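Community Help > Home and Garden > Repairs

Grout haze and dark joints on new white floor tile

Posted by Toivo Toivonen, 1/10/23

I laid glazed white ceramic tile in a small utility room and grouted it with a dark gray cement grout, Rurport fine joint, the version for narrow joints. The joints look even, but there is a gray film on the tile surface that comes back every time I mop. It wipes off when wet and reappears as the floor dries. Two of the joints near the door also dried lighter than the rest.

What I have done so far: washed the floor with warm water and a sponge on the day of grouting, then with dish soap the next day, then with a vinegar solution after a week. The vinegar seemed to help for one evening. The room is unheated and was cold when I did the work. I mixed the grout by eye and not by weight, and I added water once when it began to stiffen in the bucket.

Should I use an acid cleaner, and if so, will it bleach the dark grout? I would also like to know if a sealer should go on before or after. The tile is glazed, so I assume only the joints need it.

2 replies

Teemu Lehtinen

What you have is cement haze, possibly with residue from the dish soap on top of it. The two need different treatment, so separate them first. Pick one tile in a corner, wet it, scrub with a white nylon pad and plain hot water, and dry it with a clean towel before the water can evaporate. If the tile stays clear after an hour, the film was mostly soap and dirty rinse water. If it hazes again, it is cement.

For soap film, repeat the same thing over the whole floor. Work in small areas and change the water far more often than seems necessary. Most haze that "comes back" is the same material being moved around with a mop. A wet vacuum is better than any mop for this, as it lifts the dirty water before it can dry.

For cement haze, use a sulfamic acid cleaner. It comes as crystals and is milder than muriatic acid, which I would keep out of the house entirely. Wet the floor thoroughly first so the joints are saturated with plain water and cannot draw the acid in. Apply, leave for the time on the label, scrub, pick up, rinse twice. Gloves and eye protection, window open. Do not use it if you have natural stone thresholds or an enameled shower tray next to the work.

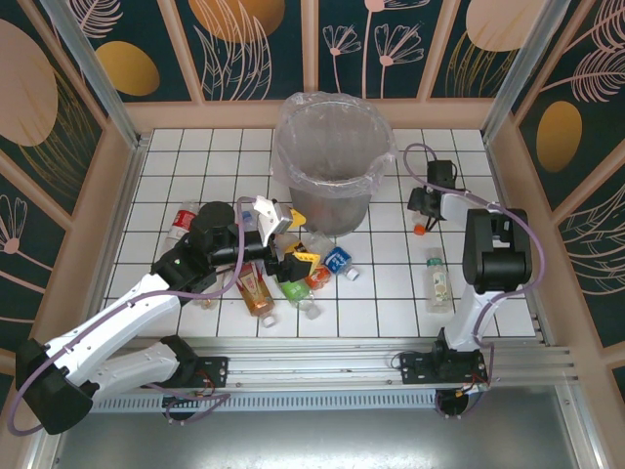
Toivo, adding water to the bucket after it stiffened explains most of this. Remixing without water is fine within the pot life, but extra water weakens the grout and carries pigment to the surface unevenly. Dark colors show it most. The two light joints are probably from that second batch, or they were sponged harder than the others.

Acid can lighten dark cement grout, so test it on a joint that will end up behind an appliance. Let the test dry for a full day before judging the color. If it goes pale, you can correct it later with a grout colorant. I have used the Kemppainen one on a hallway floor. It goes on with a small brush, and you wipe the excess from the tile while it is still soft. It is tedious, but it gave an even color and it also acts as a sealer, so nothing else was needed afterward.

Stop using vinegar. It is weak enough that people use it repeatedly, and repeated use etches cement joints without really removing the haze.

Order of work, then: rinse test, cleaner if required, full drying, colorant if required, sealer only if you skipped the colorant. You are right that the glazed face needs no sealer. Any that gets on the tile has to be buffed off before it cures or you will have a new film to ask about.

As to the cold room – check the minimum temperature on the bag. Grout that cures too cold can stay soft for a long time. Scratch a joint with a key. If it powders, wait until the room is warmer before you put acid anywhere near it, and if it still powders in April, rake those joints out and redo them.

gridline2317

Had this in my laundry room. I used Jistier haze remover and it came off the first time. It was not cheap, $8 for a small bottle, but I only needed one. I did not test it first and the grout did get a little lighter. Looks fine to me.

Also don't walk on it in socks while the film is still there, you get gray socks.

Comment from Toivo Toivonen

Did the towel test on two tiles. One stayed clear and the other hazed over, so apparently I have both. The joints did not powder with a key except the light ones at the door, which left a small amount of dust. I will rake those out and leave the rest. Does the replacement grout need to come from the same batch?

Comment from Teemu Lehtinen

Same batch if you still have it and the bag was kept dry. Otherwise the same color code, and weigh the water this time. For a small amount use a kitchen scale and scale down the ratio on the bag. Expect a slight difference at the door either way – the colorant will cover it.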